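黒い服ほど、たたむのに時間がかかる
グラディス・ベルムデスさんに聞く、布と手のはなし

八月の午後二時、ヴォディルホルムの坂の途中にある仕立て直しの店「ベルムデス」を訪ねました。入口の風鈴がちりんと鳴って、奥から「どうぞどうぞ、暑かったでしょう、まず座って」と声がかかります。こちらが名乗るより先に冷たい麦茶が出てきて、録音機を机に置く場所を探しているうちに、もう話が始まっていました。

店主のグラディス・ベルムデスさんは、この町で服の直しを続けてきた方です。裾上げや袖つめの相談ももちろん多いのですが、最近は「たたみ方を教えてほしい」と言って来る人が増えたそうで、月に二度、店の奥の部屋で小さな会を開いています。

「はじめはね、お直しを取りに来たお客さんが、袋から出してすぐぎゅっと丸めちゃったんですよ。ああ、せっかくアイロンかけたのにって、つい声が出ちゃって。それで、ちょっと貸してごらんなさいってその場でたたんで見せたら、隣で待っていた人まで一緒に見ていてね。じゃあ今度ゆっくりやりましょうかって、それだけのことなんです」

会で最初に扱うのは、いつも黒い服だといいます。白いシャツから始めるほうがやさしそうに思えますが、そこにはグラディスさんなりの順番がありました。

「黒って、縫い目が見えないでしょう。どこが脇でどこが肩か、目で追おうとすると迷子になるの。だから指で探すことになるんです。肩の縫い目は少し硬いし、襟ぐりは裏に当て布があって厚い。そうやって触っているうちに、服の形が手のほうに入ってくるんですね。白はそのあとでやると、もう、するするいきますよ」

たたむ前には、まず持ち上げます。端をつまんでぶら下げ、布がどちらへ落ちていくかをしばらく眺める。グラディスさんはこれを「布に聞く」と呼んでいて、急ぐ人にはここで必ず待ったをかけるのだとか。
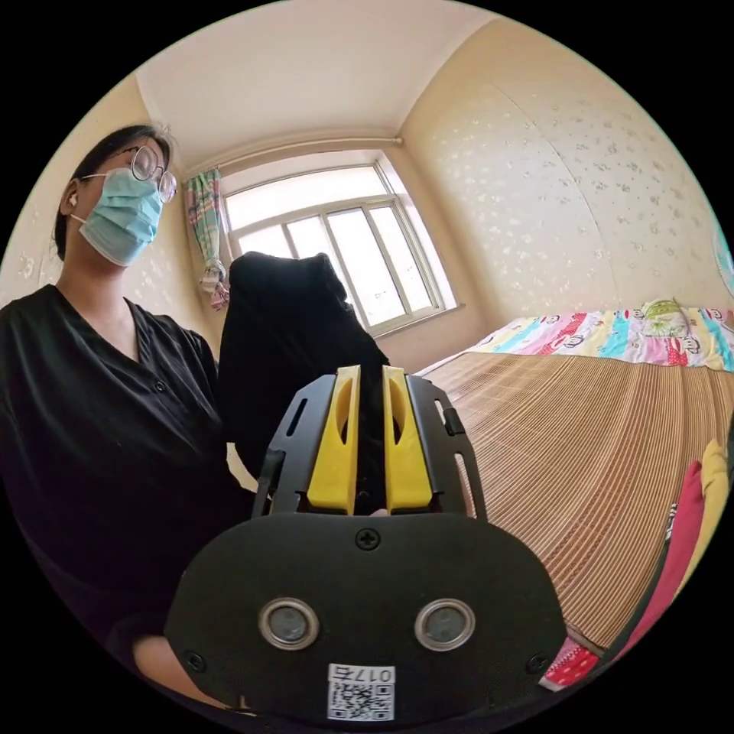 持ち上げられた黒い布と、胸元の深く開いた黒いシャツの女性。

布が黒で、着ているものも黒だと、境目がすうっとなくなってしまいます。それもグラディスさんに言わせれば「困るけれど、面白いところ」なのだそうです。

「自分の袖と洗濯物の区別がつかなくなって、自分の袖を一生懸命ひっぱっている人がいるんですよ。笑っちゃうでしょう。わたしも若いころ、喪服の直しを頼まれたときにやりました。あのときは冷や汗が出ましたけど、いま思うといい勉強でしたねえ」

途中から話に加わってくれたのは、会に通って二年になるフロル・エスピノサさん。隣町のインデネックからバスで来ていて、家では家族五人分の洗濯物を引き受けています。お土産の杏のお菓子を開けながら、前のボタンの話をしてくれました。

「わたし、前は小さいボタンが並んだ服が苦手だったんです。全部留めてからたたむものだと思い込んでいたから、もう面倒で面倒で。そうしたらグラディスさんが、いちばん上と、真ん中と、それで足りるわよって。気が抜けるくらい早くなりました。深い襟の服は、留めたあとに襟の先をそろえて、手のひらで一度だけなでるんです。何度もなでると、かえって変な筋がつきますから」

「そう、一度だけね」とグラディスさん。「みんな、なですぎるのよ。かわいがりたい気持ちはわかるんだけど」

ふたりの話は、そこから黒い服の洗い方へ、さらにフロルさんのお母さんが使っていた洗濯板へとどんどんそれていきました。麦茶は二杯目、お菓子は半分になっています。せっかくなので、家ですぐできそうなことを改めてうかがいました。

「洗うときは裏返し。干すのも裏返しのまま、風の通る日陰ね。取り込んだら山にしないで、すぐ椅子の背にかけておくの。それだけで、たたむときの気分がずいぶん違いますよ。あとは、机の上を先に拭いておくこと。黒い服は糸くずをみんな連れてきちゃうから。粘着のローラーは便利だけど、わたしはぬらして固くしぼった布のほうが好き。毛並みのある生地なら、上から下へそっとね」

しまうときは、重ねずに立てて並べるのがグラディスさん流です。ただ、やわらかく落ちる生地だけは別で、立てるとずるずる崩れるため、ゆるく巻いて引き出しの端に寝かせます。フロルさんの家では、その巻いた服を末の息子さんが「のり巻き」と呼んでいるそうです。

壁ぎわの棚には、古い帳面が何冊も並んでいました。預かった服のことを一着ずつ書きとめたもので、通し番号はこの夏で1,302番になったところ。一冊めくらせてもらうと、「袖口すりきれ、左のほうがひどい」「ポケットに切符、返す」といった短い言葉が鉛筆で書いてあります。

「読み返すと、服より先に人の顔が浮かぶんです。左の袖ばかりすりきれるのはケムデン通りの時計屋さんでね、机に左ひじをつく癖があったの。たたむときも、そこだけ布が薄いから指でわかるのよ。ああ、今日も仕事なさったんだなあって」

次の会では、冬のコートをしまい直すのだといいます。この暑さのなかでコートですかと聞くと、グラディスさんは大きくうなずいて、フロルさんのほうは団扇の手を止めて少し嫌な顔をしました。

「暑いときに一度出して、風に当ててやるんです。ポケットも全部裏返してね。去年の飴が出てきたりするから、それも楽しみで」

帰りがけ、私が鞄に押し込んでいた薄手の黒い上着が見つかってしまい、もう一度椅子に座ることになりました。端をつまんで、持ち上げて、待つ。三度やり直して、ようやく「はい、よろしい」と言ってもらえたころには、坂の下のほうから夕方の風が上がってきていました。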